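旧毛巾、旧床单别急着扔

入冬前我总要把柜子翻一遍，今年翻出来的旧毛巾特别多，有几条还是刚搬家那年买的，边都起毛了，摸着硬邦邦的，擦脸肯定是不行了，可真要扔又舍不得。想着家里有同样毛病的朋友大概不少，就把我这些年的用法写一写，想到哪儿说到哪儿，大家别嫌我啰嗦。

先说变硬的毛巾怎么救。多半是洗衣液没漂干净，加上水硬，一层一层积在毛圈里。找个大盆，倒热水，放两大勺小苏打，泡一晚上，第二天用清水多漂几遍，晾之前拎着两头使劲抖一抖，毛圈就立起来了。柔顺剂我劝您少放，越放越不吸水。

实在救不回来的，就裁成抹布。一条洗脸巾对折再对折，正好裁4块，灶台、水池、窗台各用各的，我在角上缝不同颜色的线，免得拿混。边上会掉毛，有缝纫机的走一道锯齿线，没有的用手锁边也行，看着电视慢慢缝，一晚上就缝完了，还挺解闷的！

旧床单又是另一种用场。纯棉的洗软了最适合擦玻璃，不留毛絮，蘸一点白醋水，先横着擦一遍，再竖着擦一遍。中间磨薄的地方别用，挑靠边的好布，还能做几个收纳袋，换季的被子装进去，比塑料袋透气得多。

收的时候有个小窍门：干透了再叠。北方还好，南方的梅雨天晾了两天摸着像是干了，其实里头还潮着，一进柜子就有味儿。我一般再用电扇对着吹一阵，凉透了才往里放。

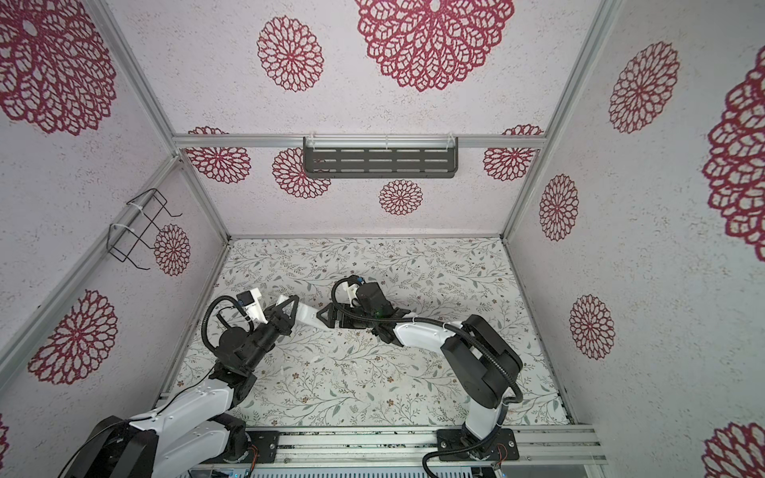
左右两边一起上手，伸向一件白色的长条东西。

抹布用久了发黏，拿苏打水煮7分钟，捞出来放到大太阳底下晒。煮的锅要单独备一口，可别拿炒菜锅凑合。我家那口是老早以前的小铝锅，锅底都磕瘪了，煮抹布倒是正合适。

下回有空再写写旧毛衣怎么拆线，那个话就更长了。

2024年11月23日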